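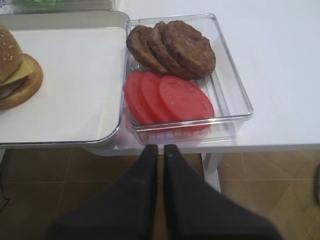
Minutes and Papers: Food Service

Notes of the burger station meeting, Voncombe, October 2025

1. Minutes of the April meeting were agreed with no changes.

2. Station layout. Agreed to keep the white tray on the left for building and the clear ridged container on the right for fillings. Patties go in the back row and tomato slices in the front row, both overlapped. Cheese goes straight on to the patty.

3. Paper liners. Prendik has quoted for a box of 278. Members asked for a sample sheet before ordering, as the last ones were too short for the tray.
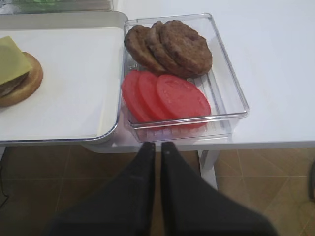
Voncombe Canteen Team

4. Open day. 27 burgers have been ordered so far. Building to start 15 minutes before doors open. Sesame buns to come from Vaka as before.

5. Containers. Yurchenko can supply spare lids but no bases. Left until next time.

6. Any other business. The rota for washing up is still short of one name for the late slot.

Meeting closed after item 6. Next meeting to be fixed by email.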